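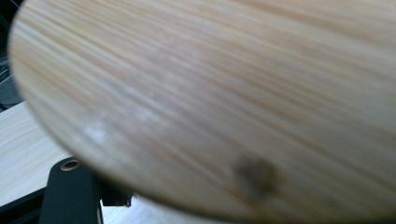 Can a machine wipe down a table yet?
It can move a cloth back and forth over one, and on a good day it will leave the table cleaner than it found it, but I wouldn't let it loose in my kitchen while I was out.

Chapter 5. Chores, and why they're harder than chess

I've started this chapter with the most boring job I could think of, and I did it on purpose. When I ask a new class what they'd like a robot to do for them, they go big: cook dinner, do the ironing, look after Gran. Then I ask them to tell me, in words a machine could follow, how to get a mark off a round wooden table top, and the room goes very quiet!

Try it yourself before you read on. Where does the wiping start? How hard do you press? Is the dark patch near the rim a stain, a knot in the wood, a shadow, or a bit of jam? You and I sort that out with a glance and a fingernail. A machine has to get there from a camera view that may be too close, a bit blurry and full of glare, and then it has to decide when to stop (I once saw a test arm at Milten rub the same stain for 200 strokes, quite happily, when the stain was under the varnish).

So there are three questions tangled up in one small chore, and we'll be pulling them apart over the next few sections. What am I looking at? What should I do about it? Have I done it yet? People who build these things tend to be proudest of the second one, the moving about. In my experience it's the third that sends everyone home late.

Shop-floor work is a bit kinder. My old colleague Gervásio Cordeiro spent years setting up lines at Finberg, where every part turned up the same way round, under the same lamps, in the same spot. If you want a peg put down in one place, you mark the place. A thin ring on a board will do, and then "there" means something you can measure.
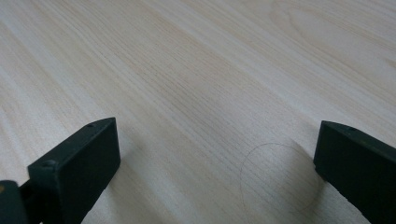 Fig. 5.1 Gripper fingers beside a faint circle drawn on pale wood.

Look how light that line is, hardly darker than the grain, and with a soft shadow lying over part of it. You found it in a second or so, I expect. A program hunting for edges has all those wavy streaks to choose from as well, and plenty of them look every bit as good as the one we care about. Gervásio's answer was always to fetch a thicker pen, and on a factory floor he was quite right. At home you can't go round drawing on the furniture.

That's the real gap between the two places. A factory lets you change the room to suit the machine. A house was arranged by someone else, for people, and it gets rearranged every time somebody has breakfast.

Before section 5.1, pick one chore you did today and write it out as steps, then hand the list to a friend and ask them to follow it to the letter. Mine was making the bed and I ran to 60 lines before I'd got anywhere near the pillows. Keep your list somewhere safe, as you'll need it again for the exercises on checking and stopping.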